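Search this site Enter keywords Go

January 2, 2022
By Guðlaug Bundgaard

Kitchen chores project: where we are

Hello to everyone at Skovberg, and thanks for being patient with me over the holidays! You asked for a plain answer to a plain question – can a two-armed machine clear up after dinner yet? – so I'll start with that. No, not in a home. In simulation it can do pieces of the job, and some of those pieces are getting pretty good.

Since the November report we've run more than 3000 trials of the plate task. It's simple to say and a pain to do: two arms, one plate, a couple of things to eat, and the food has to end up where we asked for it without the plate getting shoved across the counter. We moved to the marble counter model that Vanhove built for us, mostly so the surface would stop looking like a gray test bench.

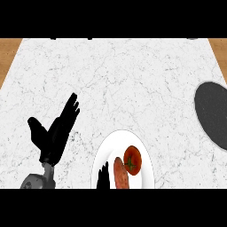

Plate task in simulation, marble counter, both grippers in view.

The tomato is still my favorite troublemaker. Squeeze too gently and it rolls, squeeze a bit more and our contact model says we've made sauce. Of the last 900 trials, 46 ended with a crushed tomato, and I'm pleased with that (you should have seen the fall numbers). Long, lumpy food goes better, but the arm tends to grab it near one end and then it swings. Jumthorpe sent us a new grip planner that looks for the middle first. It's slow, and I want another month with it before I promise you anything.
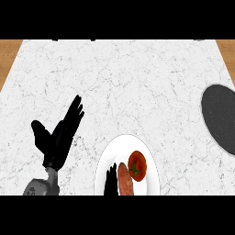
Timing between the two arms ate most of my December. Each arm is decent alone, and then you put them together and they start waiting for each other like two people at a door. The layout we're working on now has one gripper open over bare marble while the fingertips of the other are right down on the plate beside the sweet potato, and deciding who moves next from a spot like that is the bit of code I've rewritten 6 times. The current version gives the arm nearer the food the first turn. Crude, I know, but the standoffs have mostly gone away.

Money is on track, apart from computer time, where we ran over a little. I've moved some of the travel line to cover it and the revised sheet is with your office.

Next up is wiping the counter, and then a first try on the real arms at Trernico. I expect that to go badly for a few weeks – real plates slide in ways ours don't – and I'd like one of you to come and watch anyway. Could you let me know who's interested so I can get the visitor forms going?

Guðlaug

Contact | Copyright Trernico | Back to top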